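The Thread

My aunt's shop in Plillora stood between the Clonisport store and a bakery which closed at noon. She repaired everything that was thin: necklaces, fishing lines, the strings of small instruments. When I came to live with her I was 13, and I believed that thin things were easy.

She gave me one drawer and told me to find in it the thread of my grandfather. He had used it in the winter of the flood to tie the door of the boat. After that the boat sailed 800 kilometers with the door closed, and the door had been bad since the day he bought it.

I looked for the whole Saturday. The drawer had 100 small papers, folded, and in each paper there was a piece of something. Some were stiff and kept every bend that a hand had given them. Others were soft and lay flat like hair. My aunt cooked soup and did not help me.

In the evening I put one on the pale surface under the lamp. It was dark and very thin, with a little loop, and its tail was folded back sharply on itself.

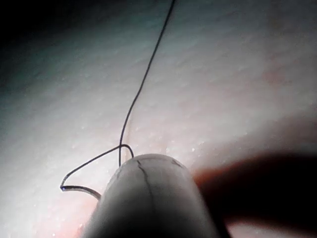

From the stairs Urko asked if I was sure, because a boat door is heavy and in his opinion my grandfather would take rope.

I said I was sure. My aunt came with the soup and looked for a long time at the loop. Then she folded the paper again, wrote the name of the boat on it, Rungrueang, and told us both to wash our hands.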